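Gridton robotics open day - worth the drive with a bored teenager?

Posted by Kagiso Naidoo

Plendotier is holding its open day in Gridton again this June and my son has signed us up for the 2 p.m. demonstration. He is 14 and impressed by nothing. I once sat through a two-hour slide show at a similar event and still think about it. Is there something to see, or is it mostly lanyards?

Posted by Du Plessis

I went last year. The talk was short and the coffee was better than it needed to be. They let visitors try the hand-held grippers, the kind you squeeze to pick things up while it records what you did, so a robot can learn from it later. My wife tidied half a table with one and has not shown that level of interest at home. Get there early, as the line for the grippers grows fast and the line for the brochures does not.

Posted by Govetti

parking is terrible. bring a sandwich

Posted by millpond_jan

Parking is fine if you use the lot behind the bakery and walk. As for the demonstration, don't expect a metal butler. When I visited, an arm spent most of its slot putting a cup on a saucer, missed a few times, and got a bigger cheer than my daughter's graduation. The staff will answer anything if you catch them between groups. I asked how many tries it takes to teach one small job and was told 100 for a rough version and 400 before they'd show it to their boss.

The place is bright and open, with people standing around and wicker chairs if your feet give out. 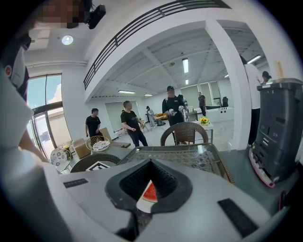

Can kids use the grippers, or is it adults only?

Anyone 12 and up can have a turn as long as a parent signs the sheet at the front desk. Younger ones can watch from the side - mine did, with commentary.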